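Handout 4: Choosing a belt-fitting cell

Read before the seminar. Bring the price sheet, and bring a pencil, as the price sheet will need correcting.

Our subject this week is the Anomel bench package, which is sold by Iltier and comes to us as a product under review. You're asked to judge it as a buyer would. The brochure is on the module page and runs to more adjectives than measurements.

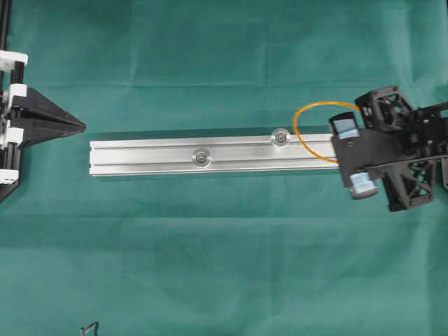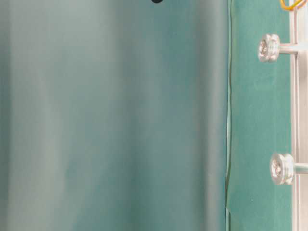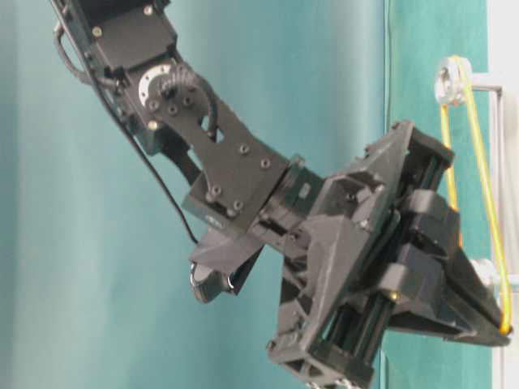 The Anomel package is offered as an answer to a job that sounds trivial until you try to automate it: getting a stretchy loop over a pair of wheels. Rigid parts stay the shape the drawing says they are. A belt has views of its own. In the third picture the yellow belt is round the upper white pulley while its other end is hooked over the pointed tip of the jaw, and the whole difficulty of the task is there. The tool has to hold tension and position together, and if it gets either one wrong the belt goes somewhere interesting. The brochure calls this "effortless handling". Please underline the word effortless and return to it at the end.

What is in the offer

Iltier quotes for three things: the arm, the gripper and a year of support. The task board costs extra, as does training, as does (on page six, in the small print) delivery. The base licence covers 1,000 logged cycles a month. After that you buy more in blocks of 200, which tells you something about how often the supplier expects you to go over.

The fingers deserve your attention. In the first picture they carry pale blue rubbery pads, one on the top edge of the aluminium bar and the other reaching below it. Pads are consumables. Find the price of a replacement set in the price sheet, then find how long a set is meant to last. You'll manage the first.

What the trial showed

Niscombe ran the package in September and lent us the log. The target was 1,000 belt fittings. The cell completed 671 without help. Iltier's summary describes the trial as "substantially successful", and the Győri report, working from the same log, describes it as "unfinished". Both are defensible, so read the two side by side and note which failures each one leaves out of its tables.

Pay particular attention to restarts. Iltier counts a fitting as unaided if a person pressed resume but didn't touch the belt. You may feel that a person walking across a room to press resume is a form of aid - your future employer's wage bill will certainly feel it.

For the seminar

Write one page recommending that a small workshop should buy, hire or leave the package alone. Cost the pads, the extra cycles and the person pressing resume. State what you would want changed in the contract before signing. Spreadsheets are welcome if they fit on the page at a size I can read.

Deadline: Sat 28 October, by noon. Yes, it is a Saturday. The submission system chose it and won't discuss the matter.

Related items
Handout 3: Reading a supplier's data sheet
Handout 5: Hire, lease or buy
Niscombe trial log, with column notes
The Győri report: summary and tables
Iltier price sheet (uncorrected)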